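The Tolerance Band

The planner at Londwood was called Avram, and it had been asked to sort cutlery. The engineer on the night rotation had written most of its cost function in September and had regretted one term of it since. The term penalized the left arm for passing near anything tall. It had a weight of 700, a number chosen at two in the morning and never revisited.

She opened the log. Avram had sampled 3000 candidate paths for the left arm and rejected all but 10. The rejections carried the same code: clearance, object 14, class unknown. Object 14 was the tree.

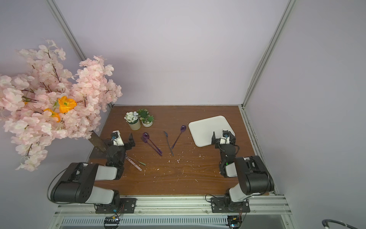
Booth view, left gripper beside object 14. Cutlery unsorted, tray at back right.

Davix, the perception module, had no class for a tree. It reported a trunk as a post and blossoms as a cloud of surfaces whose edges moved every time the estimate was refreshed. The cloud grew and shrank by a few voxels per cycle. Avram read the growth as approach. From the planner's side of the interface, something large and pale was leaning toward the arm, stopping, and leaning again.

She wrote a filter that averaged the cloud over a longer window. The leaning stopped. She then lowered the weight, saved the file, and sat with her hand off the mouse while the new plan compiled.

The right arm had no such trouble. Its side of the table held the tray, and the tray had a class, a pose and a grasp table.

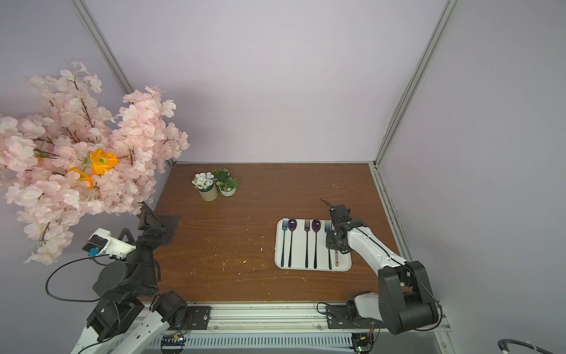
The parallel spacing rule was hers as well. Pretari, the firm paying for the work, had asked only that utensils end up on the tray. She had added a term for alignment with handles toward the rail, small enough that no reviewer had questioned it. Her mother had laid out drawers that way. The comment above the line said "reduces regrasp," and that was also true.

At ten past four the log printed a line she had not seen before. Avram had requested a wrist view from beside the tree. The request was legal. The planner could ask for another viewpoint when its uncertainty about an object exceeded a threshold, and the threshold for object 14 had been exceeded for weeks. The clearance term had always made the request too expensive to grant. With the weight lowered, it was cheap.

She approved it and opened the stream. 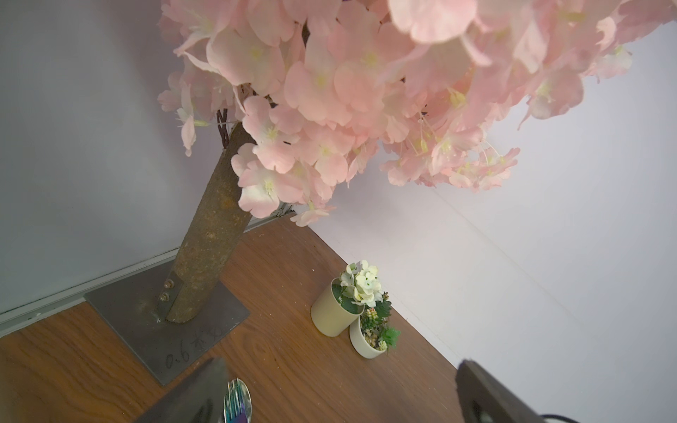

Wrist view, object 14: trunk, bracket and base plate. Plate marked 0.6米 by hand.

Davix fitted a cylinder to the trunk on the first pass and a plane to the steel plate on the second. The petals it left as a cloud, with a smaller variance than before. Uncertainty on object 14 fell under the threshold - and the request closed itself.

She expected the next entry to be a motion plan. It was a second request for the same view, priced at almost nothing, with the reason field blank. A blank reason was a bug. The field was mandatory, and she had written the check herself.

She opened a ticket, typed the time and the object number, and left the severity unset. Then she went back to the request and approved it.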